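Datensatzbeschreibung: Verzeichnis stationärer Wohngruppen und Internate mit Förderschwerpunkt emotionale Entwicklung

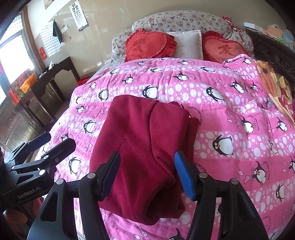 Bearbeitung: Evangelia Athanasiadis, Charalambos Lazaridis
Fachstelle Schulische Erziehungshilfe Gromberg
Stand: 20. Januar 2018

Gegenstand
Das Verzeichnis erfasst Wohngruppen und Internate, die Jugendliche mit Förderbedarf in der emotionalen und sozialen Entwicklung aufnehmen und den Schulbesuch im eigenen Haus oder in einer Partnerschule sicherstellen. Es richtet sich an Beratungsstellen, Jugendämter und Forschungseinrichtungen. Eine Empfehlung einzelner Häuser ist damit nicht verbunden.

Umfang
2304 Datensätze zu 216 Einrichtungen. Ein Datensatz entspricht einem Angebot in einem Schulhalbjahr. Angebote mit weniger als vier Plätzen werden nicht geführt.

Dateien
einrichtungen.csv: Stammdaten, Trägerschaft, Region
angebote.csv: Plätze, Aufnahmealter, Schulform, Betreuungsschlüssel
schluessel.txt: Wertelisten für alle kodierten Felder
Zeichensatz UTF-8, Trennzeichen Semikolon, Dezimalkomma.

Erhebung
Die Angaben beruhen auf einem schriftlichen Fragebogen mit 16 Merkmalen. Rückfragen wurden telefonisch geklärt und im Feld "pruefvermerk" festgehalten. Die Zuordnung der Schulformen nahm Kurniawati Hidayat vor; strittige Fälle tragen den Wert 9.

Bekannte Einschränkungen
Der Betreuungsschlüssel wird von den Trägern uneinheitlich berechnet und eignet sich nicht für Vergleiche zwischen Regionen. Bei etwa 600 Datensätzen fehlt das Aufnahmealter. Konfessionelle Bindung ist nur erfasst, soweit sie in der Satzung genannt wird.

Datenschutz
Angaben zu betreuten Jugendlichen oder deren Familien sind nicht enthalten. Namen von Leitungskräften wurden vor der Veröffentlichung entfernt.

Nutzung
Die Weitergabe ist mit Quellenangabe gestattet. Eine Verwendung zu Werbezwecken bedarf der schriftlichen Zustimmung der Fachstelle.

Pflege
Die nächste Fassung ist für April vorgesehen. Korrekturen nimmt Pantelis Papadakis unter Angabe der Einrichtungsnummer entgegen.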